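Vasos, escurridor y huevos: cómo ordenar la zona de secado

Actualizado en febrero de 2025

Los vasos de plástico dan más guerra que los de cristal. Pesan poco, se vuelcan con cualquier roce y tardan más en secarse, porque el agua se queda en gotas sobre el plástico y no escurre sola. Si encima se guardan apilados cuando todavía les queda humedad en el fondo, al cabo de unos días huelen a cerrado. Los consejos que siguen sirven para una cocina de casa y también para una mesa de trabajo donde se come, se friega y se vuelve a montar todo varias veces al día.

Elegir el escurridor

Para vasos y tazas, el escurridor de varillas finas funciona mejor que la bandeja con rejilla. El aire entra por debajo y el borde del vaso no se queda pegado a una superficie mojada. Las varillas que suben en parejas, curvadas, sujetan el vaso por dentro o por los lados y evitan que salga rodando.

Antes de comprar conviene medir el vaso más ancho que se tenga en casa y compararlo con la separación entre varillas. Un vaso infantil bajo y ancho puede no entrar en un hueco pensado para platos. Yo tengo un Anholm pequeño, blanco, comprado hace ya unos años, y lo único que no le cabe es una taza de desayuno con el asa grande. El modelo Dornero que tuve antes era más largo y acabó en el trastero, ocupaba media encimera.

El alambre lacado en blanco se desconcha primero en las puntas. En cuanto aparece un punto de óxido hay que secarlo bien y lijarlo con un papel muy fino. Después se puede tapar con capuchones de silicona, que se venden en bolsas de 50 y sobran para toda la vida del escurridor.

Colocar los vasos

Siempre boca abajo, y a ser posible un poco inclinados. Completamente vertical, el vaso hace cámara, el vapor se condensa dentro y al levantarlo sigue mojado. Basta con que un lado del borde quede más alto que el otro.

Los vasos más altos van al fondo y los bajos delante. Así se cogen sin pasar la mano por encima de otros, que es como se tiran casi siempre. Si el escurridor tiene una barra o un listón, los de atrás se apoyan en él.

No hace falta llenarlo. Con dos o tres varillas libres se puede añadir algo a última hora sin recolocar lo demás. En los escurridores llenos hasta arriba los vasos se tocan, y justo en el punto de contacto se queda el agua.

Si en casa cada uno tiene su color, se evita fregar de más. Azul, verde y amarillo claros se distinguen bien a cualquier hora, pero los tonos pastel cogen manchas de zumo y de té. Se quitan con bicarbonato y un paño húmedo, frotando poco. El estropajo verde raya el plástico y en las rayas se agarra después la suciedad.

La madera cerca del agua

Muchos escurridores de alambre llevan una pieza de madera, normalmente un listón redondo. Es bonita y da apoyo, aunque pide algo de cuidado:

Secarla con un trapo al final del día. Un minuto.

Darle aceite mineral en octubre y otra vez a la salida del invierno. Se aplica con papel de cocina, se deja una noche y se retira lo que sobre.

No meterla en el lavavajillas ni dejarla en remojo.

Si se ha puesto gris, lijar a favor de la veta y volver a aceitar. Con dos manos suele recuperar el color.

El listón que se parte se sustituye por una varilla redonda de ferretería del mismo grosor. Hay que llevar el trozo viejo para comparar, a ojo se falla.

Los huevos, en su sitio

La huevera de plástico transparente deja ver cuántos quedan sin abrirla ni levantarla, y se lava en un momento. La de cartón absorbe la humedad y, si se rompe un huevo dentro, hay que tirarla.

Para sacar la huevera a la mesa mientras se cocina:

1. Despejar primero el hueco donde se va a dejar. Con la huevera en la mano no se apartan cosas.

2. Cogerla por los extremos, con firmeza pero sin apretar. El plástico fino cede y los huecos se deforman.

3. Mantenerla horizontal y baja, cerca de la mesa, sobre todo si lleva pocos huevos. Uno solo en una bandeja grande se mueve más que una docena.

4. Dejar un cuenco pequeño al lado, para cascar cada huevo aparte antes de echarlo a la mezcla.

5. Poner los vasos y el escurridor al otro lado de la mesa, para que no salpiquen sobre las cáscaras.

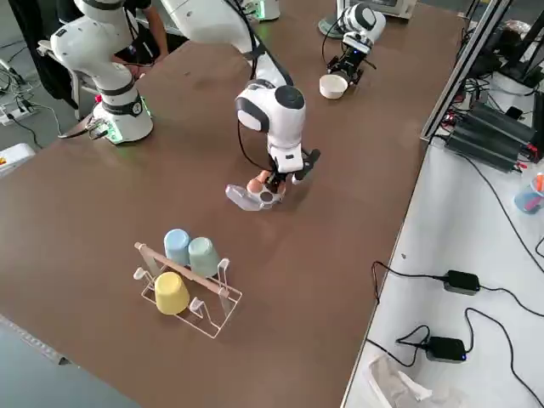 Lavar la huevera

Agua templada, jabón y un cepillo de dientes viejo para los huecos. El agua muy caliente ablanda las bandejas finas y luego ya no encajan en la nevera. Si ha caído clara, se aclara antes con agua fría; con la caliente cuaja y cuesta el doble quitarla.

Se seca boca abajo, igual que los vasos. En el escurridor de alambre se queda de canto entre dos varillas, y si no cabe, vale un paño limpio doblado. Los huevos vuelven a ella cuando está seca del todo.

Los huevos no se lavan antes de guardarlos. La cáscara es porosa y al mojarla pierde protección. Si uno viene sucio, se limpia con papel seco, o se lava justo antes de usarlo.

Proteger la mesa

Un tablero marrón disimula las manchas de café y enseña la cal. El agua que gotea del escurridor deja cercos blancos que al principio salen con un paño con vinagre rebajado y más tarde ya no. En madera aceitada o en piedra el vinagre no se usa: paño húmedo y secar enseguida.

Debajo del escurridor pongo un tapete absorbente. El mío es un Pavusetti, referencia 213, que es el corto; el largo, el 3734, sobresale por delante y se engancha con la manga. Hay que colgarlo por la noche. Si se queda debajo mojado, la mesa sufre más que sin tapete.

Para las migas y restos de cáscara, primero se barre en seco con la mano o con un cepillo pequeño. Pasar la bayeta directamente los reparte.

Cables y enchufes en la zona de trabajo

Si en la mesa se usan aparatos, los cables deben salir por detrás y bajar pegados a una pata. Un cable que cruza el tablero acaba tirando un vaso tarde o temprano. Se sujetan con cintas de velcro, que se abren y se cierran cuantas veces haga falta. Las bridas de plástico hay que cortarlas cada vez que se cambia algo.

La regleta, lejos del lado donde se escurre. En el suelo acumula polvo y está a merced de cualquier vaso que se vuelque, de modo que es preferible atornillarla a la pared o por debajo del tablero, en la parte de atrás. Boström vende una bandeja de rejilla para esto, aunque con dos escuadras se apaña uno.

Las manos, secas antes de tocar un enchufe.

La silla, si tiene ruedas, no debe pisar los cables. Con recogerlos en un lado y dejar libre el paso suele ser suficiente.

Guardar

Los vasos se guardan cuando el fondo está seco al tacto. Si hay prisa, se repasan con un paño de algodón que no suelte pelusa; los de rizo la dejan toda dentro.

Es mejor no apilar más de 3. Los de plástico se encajan y para separarlos hay que hacer fuerza, con lo que alguno acaba en el suelo. Cuando ya se han quedado pegados, se mete el de fuera en agua tibia y se echa agua fría en el de dentro. Se espera un poco y se giran con suavidad.

En el armario, boca arriba si se usan a diario y boca abajo si van a pasar tiempo sin tocarse. El estante se limpia antes, claro.

Repaso semanal del escurridor

Vaciarlo entero y mirarlo por debajo, que es donde se forma la capa blanquecina. Un cuarto de hora en agua con un chorro de vinagre, cepillo en las uniones de las varillas y aclarado. La pieza de madera se desmonta antes. En las uniones soldadas es donde más tarda en secarse, así que ahí se pasa el trapo.

Si las patas llevan goma, se comprueba que siguen puestas las cuatro. Sin una de ellas el escurridor cojea, y con vasos ligeros se nota enseguida. Las gomas sueltas se pegan con una gota de silicona transparente y se dejan curar un día entero antes de volver a apoyar peso.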